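The tooling is the hard part and we keep pretending otherwise

I've been writing software for robots long enough to have strong feelings about time stamps, so fair warning, this post is mostly about time stamps. And calibration files. And a viewer I wrote in a bad mood one October and still use every day.

Whenever I go to a meetup in Plomidville, somebody asks me which policy architecture we're running. It's a fair question and I'm happy to natter about it, but it has very little to do with how my week goes. My week goes to Muten, our logging and replay tool, and to Riva, the planner that sits downstream of it. If Muten is off by a little, Riva gets a grasp pose from one moment and a finger width from another, and it'll happily plan a lovely smooth path to a spot beside the cup. Then everyone stands around blaming the model.

Last winter we had 1,774 recordings on the server and I was dead certain they were fine. They'd passed every check we had! The trouble was that our checks looked at each stream by itself. Gripper opening, good. Pose track, good. Video, good. Put the three together and 215 of them had drifted, the worst by enough that the fingers shut before they'd reached anything. We trained on that for weeks. I still get a bit hot under the collar thinking about it, mostly because the fix was 30 lines of code and I'd had the idea a year earlier and shelved it for something more exciting.

So my first opinion, for what it's worth: replay everything, with all the streams side by side, before a single file goes near training. Make it somebody's real job. Make the viewer quick to open too, or people won't bother (I know I don't bother with slow tools, and I wrote half of ours).
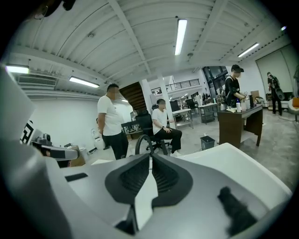
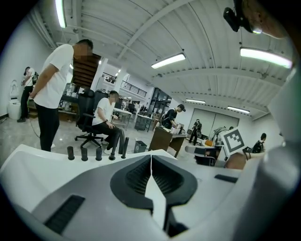
Page last changed: October, 4:40 pm

My second opinion gets me into more arguments. I reckon the people who write the perception code should spend proper time holding the gripper. You learn things with your wrist that you won't get from a plot. Look at how much of the view those ribbed pads and the white housing take up in both of these, with the whole big room squeezed in behind. That's what your pose tracker has to live on: long lights in the ceiling, plain white walls, a pale floor, and people, who do have a habit of wandering about. Long straight ceiling lights are a gift to a feature tracker right up until you yaw past them and one looks exactly like the next. I didn't believe that until I'd done a couple of hundred slow turns with my own arm.

The printed marker is the other thing. You can see one in the second picture, off past the desk, a blocky black and white square in a white frame. I used to be a snob about fiducials – I thought a decent visual-inertial setup shouldn't need them, and I said so, loudly. I've come round. A marker gives you something to argue from. When the map says one thing and the marker says another, you've at least got two numbers to compare, and that's a much better afternoon than having one number and a funny feeling.

Wide lenses deserve a grumble as well. The way the ceiling beams bow outward in that second one is lovely to look at and a right pain to undistort. Joly, our calibration script, used to fit the centre beautifully and make a dog's breakfast of the corners, and for ages we just cropped the corners away. Bad idea! The corners are where the room is, once the gripper has eaten the bottom half of your picture. These days we weight the outer ring more heavily and put up with a slightly worse number overall. I'd take that trade every time, though I know a few people who'd cheerfully fight me on it.

What I'd like to see is more groups publishing their boring bits. Give me the replay viewer, the sync test, the script that renames things, the list of recordings you threw out and why. I can read about your network anywhere. We're tidying up the Muten sync check now so it can go out with the docs, and it'll be rough, and the colours in the plots are awful, but it runs. If you try it and your streams come out clean first go, send me a note, because I'd love to know how you managed it.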